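Husik Hand Kit — FAQ
14 comments | 3 shares

Quick answers, mostly from the September inbox. Will tidy up when theres time.

What's in the box?
Two hands, two wrist cameras, one Boltgate control unit, cables. Arms not included.

What are the fingers made of?
Soft cover over a stiff core. The teal ones have a clear tip. Covers pull off for cleaning — cold water, mild soap, no dryer. 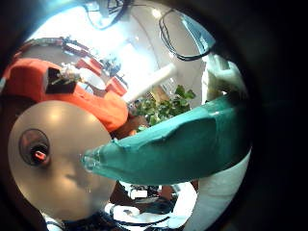 How long does a charge last?
400 minutes on the standard pack. Less if you run both hands hard all day.

Can I rent before I buy?
Yes. Two week minimum. Rental fee comes off the price if you keep it. Ask Tia Wragg in rentals.

What does it cost?
$3710 for the pair. Spare covers are extra, sold in packs of 2.

Does it work with my arm?
If it takes the Tsao wrist plate, yes. Anything else needs an adapter. Send us the model number first, please dont guess.

Do you do on-site demos?
Yes, within 100 miles. Need a flat floor and a wall outlet. Further out we can do a video call.

Will the wide lens cope with big rooms?
Fine for most. Straight lines bend near the edges, so run the Danutano lens setup before you judge distances. Takes a few minutes. Redo it if you swap hands.

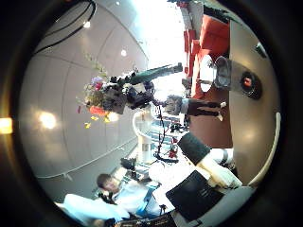 Wrist camera view, flowers and spiral staircase. Not rotated.

Who do I call about a repair?
Sheila Treloar, service desk, until 5 pm. Have the serial number ready — it's under the wrist plate, small print.

Was this helpful? 22 found this helpful
Share | 3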